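Packed lunch

A packed lunch is a midday meal made up in advance, usually at home, and eaten somewhere else, such as a workplace, a school or a park. It is most often eaten cold. The food is carried in a box, a bag or a wrapping of paper or cloth, and may be moved to a plate or tray when the time comes to eat.

Contents

In Britain and Ireland the sandwich is the usual main item. It is easy to hold, needs no cutlery and keeps for several hours. Bread is cut into halves or quarters, and a diagonal cut is common both at home and in shops. Fillings include cheese, egg, ham, tinned fish and salad vegetables. Fruit, crisps, a biscuit or a small cake are often added. Wet fillings such as sliced tomato are sometimes packed apart and put in just before eating, as they soften the bread.

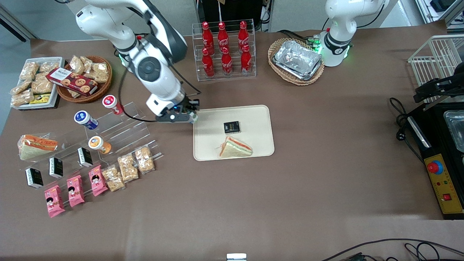

A triangular sandwich on a beige tray.

In parts of East Asia a packed lunch is more likely to be built on rice, with meat, egg and pickled or cooked vegetables set beside it. Such lunches are often heated before they are eaten. In Taiwan, metal lunch boxes were for many years steamed together in large cabinets at schools and factories, and the practice continues in some places.

Containers

Early containers were cloth bundles, baskets and tins that had first held something else. Purpose-made tins with a hinged lid and a handle came later, and plastic boxes had largely replaced them by the end of the twentieth century. Insulated bags with a frozen block are now widely used in warm weather. Stacked metal tins, held together by a clip, allow several dishes to be carried without mixing.

Keeping and heating

Food that is to be eaten cold should be kept cool until lunch, above all meat, fish, egg and cooked rice. Food that is to be eaten hot can be carried in a vacuum flask or heated on arrival. Microwave ovens are the most common means in offices. Canteens that serve many people at once tend to use 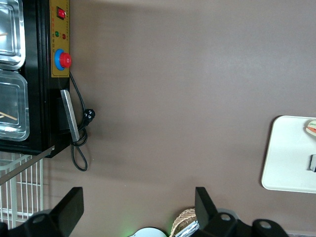
heated cabinets or warmers with metal trays, which hold cooked food at a steady temperature but are not meant for cooking it from raw. Food is brought to full heat first and then moved across. Lids help to stop it drying out – rice and pasta suffer most.

Workplace surveys

A small study by Ming-te Lu and Tzu-hsuan Hsu looked at the lunches of 400 office and factory staff in the town of Caltstead. Of these, 109 brought a lunch from home on every working day of the survey month, February. The main reasons given were cost and the short length of the break. A second round, published in September 2024, took in 1,109 people and added the nearby district of Lilteck. It found that staff with a shared kitchen were more likely to bring food that needed heating. The authors noted that night-shift workers were poorly covered in both rounds.

See also

Bento
Lunch box
Sandwich
School meal
Tiffin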